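Sorting and Grouping at Home: Notes for Session Two
Trallow Evening Course, Household Basics
Handout revised 10/11/18

Welcome back, everyone, and thank you for the kind notes after our first meeting! I read all of them (even the long one from Raed Dabbas, which ran to four pages). Tonight we stay with the table exercise, so please clear your sleeves and your coffee out of the way before you begin.

The rule from February still holds: spread everything out first, and put nothing away until you have looked at all of it.
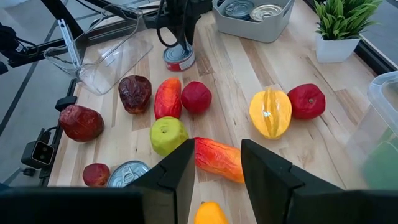 Most of us want to start with color, and that's a fine way to start, but color will take you only so far when there is so much red on one table. Try kind next. Fruit with fruit, cans with cans, bottles with bottles. Then ask what rolls, because anything that rolls wants a container with sides, and it wants it early.

Bottles do best standing up in something clear, so you can find them again without lifting each one. Cans can lie down if the container is snug.

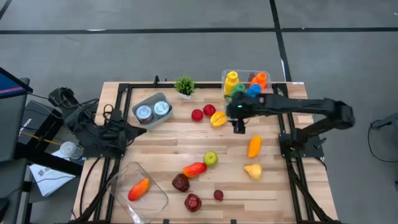 Fig. 2. Bottles in the clear bin, cans in the gray container, fruit still out.

Naledi Baloyi asked whether the plant counts. I say leave it be, though I'm happy to argue about it over the break.

One more thing, and then I'll let you get to work. Get down low now and then and look across the tabletop, as small things do hide behind big ones.

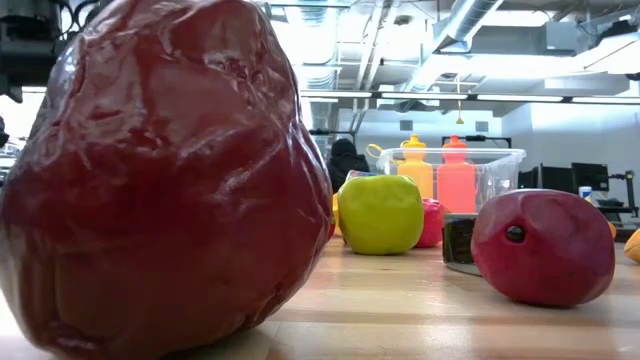 Marisa Pellegrini

For next time, please read pages 82 to 93 and sort one shelf of your own, whichever one bothers you most. Bring your list, messy is fine.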